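Trindora Community Rooms
Progress report to the Laltora Fund, second period
Prepared by Ottmar Kleinschmidt, project lead

Summary
The warm room has been open for the whole period apart from one morning in January when the boiler failed. We recorded 664 visits against a target of 700. The shortfall falls almost entirely in the first month, when the bus stop outside was closed for road works. Spending is within budget.

Opening hours
We opened at 9.30 am and closed at 3 pm as agreed. From the middle of the period we tried staying open until 6 pm once a week. Take-up was low at first and improved when the homework table moved to the same afternoon. We would like to keep the later closing for the next period and review it then.

Heating and building
The boiler fault was a failed pump. The repair was covered by the service contract with Trendasden, so there was no charge to the grant. Draught strip has been fitted to the two side doors. The window at the back of the hall still does not close fully and we have asked the landlord for a date. No date has been given.

Activities
The benefits advice desk ran as planned, with up to 7 appointments per session. The sewing group has a waiting list. The gentle exercise class was cancelled four times because the tutor was unwell, and we now have a second tutor we can call on. The Phùng bakery has continued to give us bread and rolls at the end of the day.

Kitchen and refreshments
Hot drinks remain free to all visitors. The small storage items in your equipment line have been bought and the receipts are in the finance return. The cost of milk was higher than forecast and we have moved a small sum from the printing line to cover it, as allowed under the grant terms. 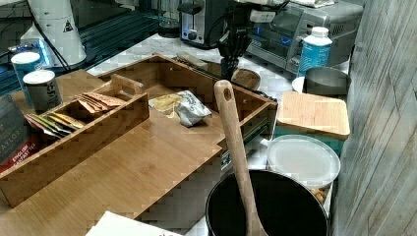
Tea packets in the divided bamboo tray, with the larger drawer behind.

Staffing
The part-time coordinator has completed her probation. Food hygiene training is booked for two more helpers.

Next period
Get the back window repaired. Advertise the later closing time at the surgery and the library. Send you the visitor survey results with the next report. We also ask for your agreement to carry forward the unspent exercise class fees.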